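Folding by Feel: A Morning with the Box Project at Toltham
6 June 2018 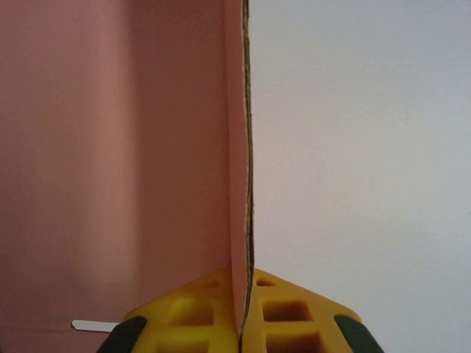
"Cardboard has opinions," she told me before I had even taken my coat off, and then she laughed and went looking for a second chair. She leads the small group at Toltham that has spent the better part of two years teaching a robot arm to handle boxes, and she talks about corrugated board the way some people talk about horses. "You buy a stack of it, all cut on the same machine, and every flap still has its own way of bending. Humidity gets into it. So does the way it was stacked. A robot that expects every flap to be in the same spot is going to have a bad day."

The group's answer, which they wrote up in May, is a method they call Tanis. The idea, as she explained it to me over some very strong tea, is to let the arm take hold of a flap and then make a few small test movements before it commits to folding anything. The wrist camera watches how the edge of the board shifts between the fingers, and the program uses that to guess how stiff the flap is and where its crease really lies.

"It's what you do with your own hands," she said. "You pick up a box you've never seen, you give the flap a little wiggle, and then you know. You don't think about it at all. We had to think about it for eleven months!"

I asked why the fingers were soft plastic when so much of the factory equipment I have seen is steel. She was pleased to be asked. The early work was done with rigid fingers from a supplier called Görtz, and she has nothing bad to say about them, except that they squashed the fluting. "Once you crush that wavy layer in the middle, the board folds wherever you pinched it, and then your measurement is worthless. You've measured your own mistake." Open, ribbed fingers give a little when they close, and the board keeps its shape long enough to be studied.

The numbers in the write-up come from 1,332 folds on 240 boxes, and she was careful to take me through the failures first, which I liked her for. There were 117 of them. Most were slips, where the flap slid out before the fold was finished, but 49 were cases in which the program had simply guessed the crease wrong and bent the board in a fresh place. "Those are the ones I lose sleep over," she said. "A slip I can fix with a better grip. A wrong guess means the arm believed something false about the box - and we'd like to know why it believed it."

Her best theory has to do with color, oddly enough. On printed or dyed board the cut edge shows up darker than the face, and the camera follows it nicely. On plain brown board the two are much closer, and that is where many of the wrong guesses turned up. She would like to try angled lighting next, and one of her students is keen on dropping the camera for part of the motion and going by the force at the wrist alone.

A packaging company, Plustis, has asked whether the method could run on a packing line. She is hopeful but in no hurry. Each fold takes the arm far longer than it takes a person, what with all that wiggling, and she would like to bring the test movements down from four to two before anybody talks about a line.

I asked if she still enjoys opening a parcel at home. "Oh, I'm terrible," she said. "I sit there bending the flaps back and forth, and my dinner gets cold."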